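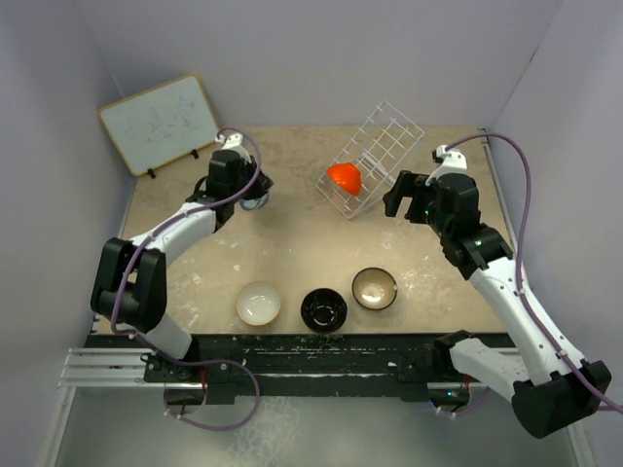
How should small bowls be stored in a wire rack?
On edge, one bowl to a slot, all facing the same way, with the largest at the end that carries the most weight.

Bowls and Racks: Gallery
Skaltero Tableware Storage Notes
June 8, 2018

The gallery covers one subject: moving bowls from a flat surface into a rack and back again. The entry at the head of the page shows a tan work surface with a tilted wire rack, an orange bowl, and a row of three bowls close to the front edge. A small white bowl with blue markings is also on the table, mostly hidden from this side. The lines that follow are working notes for the same task.

Surface
A plain, light-colored top is preferred. Rims and foot rings are easy to find against it, and chips of glaze show up when the top is wiped. Wipe between sets. Do not use a cloth liner under the rack; the feet catch in the weave and the rack shifts when it is loaded.

Staging row
Bowls waiting for the rack go in a single row parallel to the front edge. Leave a finger's width between rims. Stacked bowls have to be separated before loading, and unglazed foot rings scratch the glaze of the bowl underneath. The Numer test set was staged in stacks until October, when the practice was dropped.

Rack angle
A tilted rack holds a shallow bowl better than a level one. A deep bowl needs less tilt, or the rim rides up over the wire. The Zuton rack in our stock has two positions, and the lower one is used for anything with a tall wall. Check the angle before the first bowl goes in, as it is awkward to change under load.

Slot spacing
Measure at the widest point of the bowl wall, not at the foot. If the wall touches the wire on both sides, skip a slot. Forcing a bowl bends the wire outward and the next slot becomes too narrow.

Mixed sizes
Load large bowls first. Small bowls fill the remaining slots. A single odd bowl of a different color or shape is left on the table until the matching ones are placed.

Load
The Manole sheet gives a limit of 2,000 grams for the rack. Our heaviest set weighs 898 grams, so weight has not been a concern. Balance has. A rack loaded at one end only will lift at the other when a bowl is pulled out.

Wear
The coating on the wires is inspected after every 200 loadings. Look at the bottom of each slot first. Bare wire leaves gray marks on white glaze; a mild abrasive removes them, but the rack should be recoated or replaced.

Unloading
Work from the open end toward the back. Hold the rim, lift clear of the wire, then turn the bowl level and set it down on its foot.

Back to Storage Notes
Next gallery: Plates and Lids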